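Makus returns with a second album and a short run of dates

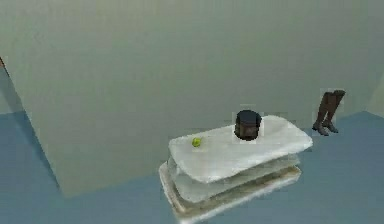 A plain pale wall above a slate blue floor.

Makus, the singer and producer born Andri Lüthi, has finished his second album. It is called Drorkero and comes out in October on the Kisteo label. The first single, "Võ," went up on streaming services on Sun 28 May.

Readers who have been with this newsletter for a while will remember the first Makus record, which we covered when it was only available as a download and a small batch of tapes. That one was made almost entirely by Lüthi alone, in the spare room of his apartment, with a drum machine and a secondhand keyboard. He played nearly all the parts and mixed it himself. It sold slowly at first and picked up after a college station put two of the songs in regular rotation.

The new album was recorded differently. Lüthi wrote the songs over one winter and then brought in the vocalist Diệp Vi, who sings on 4 of them and wrote the words for the closing track. The two met when they were booked on the same bill and had to share a keyboard after one of theirs stopped working at soundcheck. They stayed in touch and traded demos by email for more than a year before they booked any studio time.

"I had the music for most of it and very few words," Lüthi told us by phone. "Vi would send back a verse the same night. Some of those first takes are what you hear on the record. We tried to redo them in the studio and they were worse."

Vi grew up singing in a church choir and later fronted a five-piece band that broke up before releasing anything. She has been working as a session singer since then, mostly on other people's choruses. Drorkero is the first album with her name on the back cover as a writer. She said a solo EP is likely, but she has not set a date for it.

"Võ" is the slowest song Makus has put out so far. It opens with a low organ part and Vi's voice, and the drums don't come in until the second verse. Lüthi said the label wanted a faster song to go first and that he talked them out of it. A second single will follow before the album does, and that one is a dance track.

The vinyl pressing is limited to 1155 copies, all on black vinyl with a printed lyric sheet. Kisteo is taking preorders through its own store, and orders will ship the week of release. There will be a CD this time as well. The first album has been out of print on tape for a while and Lüthi does not plan to bring it back in that format, though a vinyl version is being discussed.

Makus will play 3 release shows, with Vi joining for the full set at each one and a live drummer in place of the programmed beats. Venues are still being confirmed. The sets should run longer than on the last tour, roughly 20 songs a night, taking in both albums and a couple of covers.

Tickets will go on sale to the Kisteo mailing list one day ahead of everyone else. We will print the dates and venues in the next issue if they arrive in time.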